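Weredlow House - Residents' FAQ: Tile, Grout and Sweeping Up

Last updated 23 August 2021

If your question isn't answered on this page, write to the building office. If it is answered on this page, the office will write back with a link to this page.

Why is there so much tile?

The building went up at a time when tile was thought to be good for people. It was easy to wash, it didn't burn, and it gave every hallway the cheerful feel of a fish counter. All 63 apartments have at least one tiled wall. Most have several. A few have a tiled closet, and we have no explanation for the closets.

Can I paint over mine?

No. People have tried. Paint sticks to glazed tile until the first long shower and then comes off in sheets, usually onto a towel. Your lease also forbids it, on page 5, between the paragraph on waterbeds and the paragraph on birds.

Can I drill into it?

Into the grout lines, yes, with a masonry bit and some patience. Into the tile itself, please ask first. We keep a small stock of spares and would like it to go on existing. Adhesive hooks are fine for anything lighter than a wet bathrobe.

One of my tiles is cracked. Will it be replaced?

If the crack is only in the glaze, you have what the trade calls crazing. It is harmless and a lot of people pay extra for it. If the tile moves when you press on it, stop pressing on it and send us a repair form.

Loose tiles are fixed in batches. The last batch was 59 tiles across both wings and the bill came to $3,232. We mention the amount only because several residents have suggested that the job could be done with a tube of glue and an afternoon.

Will the new tile match the old tile?

Close to. The original maker is long gone and the nearest thing on sale is a line from Droletti, whose white is a bit whiter than ours. We could bring the rest of the building up to match by washing it more often. We could also wait for the new ones to catch up, and so far this has been the plan.

What should I clean it with?

Warm water and a drop of dish soap. The residents who write to us about dull tile are almost always the ones using something with a lightning bolt on the label.

Please don't use vinegar. We know your grandmother used vinegar. Vinegar is an acid, grout is not fond of acids, and your grandmother had no obligation to return her bathroom in its original condition.

What about the grout?

A soft brush and a paste of baking soda and water, left on for as long as it takes to drink a coffee. Scrub along the line. If you scrub across it you will mostly be cleaning tile, and the tile was already clean.

For stains that won't budge, the office lends out Tessier Grout Bar, an eraser-like block that smells of chalk. Bring it back even if there is hardly any left. We have lost more Grout Bars than umbrellas.

How do I sweep a tiled floor without chasing the same crumb around all day?

Start at the wall farthest from the door and work toward the door. Use short strokes and keep the bristles on the floor. A big confident swing feels wonderful and puts most of the dust back in the air, from where it will settle on the part you just did.

Doorways are the hard part. There is nearly always a small lip between rooms, and dirt collects against it. Sweep along the lip first, then pull everything out to where the floor is flat before you bring in the dustpan.

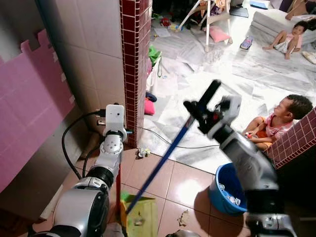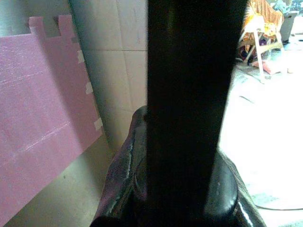

Hold the pan at a low angle and move it back a little between strokes. You will be left with a thin gray line of dust where the edge was. Everybody gets the line. Moving the pan back again produces a second, thinner line, and you could go on like this until you reach the street. A damp paper towel ends the matter in one wipe.

Long-handled brush or short?

Long for floors, if you have any feelings about your lower back. Short for corners, stairs and the strip behind the toilet, where a long handle will find the light fixture.

Can I just sweep it into the hallway?

No. It has been noticed before, and it will be noticed again. The hallway is lit very well.

Should I seal my grout?

Once a year is plenty, and January is a good month for it, as the radiators dry everything out overnight. We use Orkari Clear in the common areas and have no complaints apart from the smell. Open a window. Wipe any extra off the tile within a few minutes, or it will set into a haze that catches the light from every angle and can be removed only by somebody we would have to pay.

My tile has a white, powdery bloom on it. Is it mold?

Mold is usually dark and lives where it's damp. White powder is salt that has come through from the wall as the moisture dried. Brush it off dry. If you wash it, the salt goes back in and returns next month, a little more of it. If it keeps coming back in the same place, tell us, as there may be a pipe in there with something on its mind.

Why does the hall floor echo so much?

See the first answer on this page. A rug with a non-slip pad helps a good deal. So does taking off your boots, particularly if you live above the person who writes this page.

Can rugs go down on a wet floor?

Let it dry first. A rug on a wet tile floor is a sled.

I found a box of old tiles in my storage cage. Can I keep it?

We would much prefer to have it. Those are probably building spares that were moved during the boiler work and then forgotten. Bring the box by the office, or tell us where it is and we'll come for it. They are heavier than they look, so don't trust the bottom of the box. Residents who have already turned theirs into coasters may keep the coasters.

How do I send in a repair form?

Paper forms are in the rack next to the mailboxes. Fill in your apartment number, the room and what the tile is doing. "Making a noise" is a fine answer, but tell us which noise. Drop the form through the office door. The slot is the one at knee height, and the one above it belongs to the dentist.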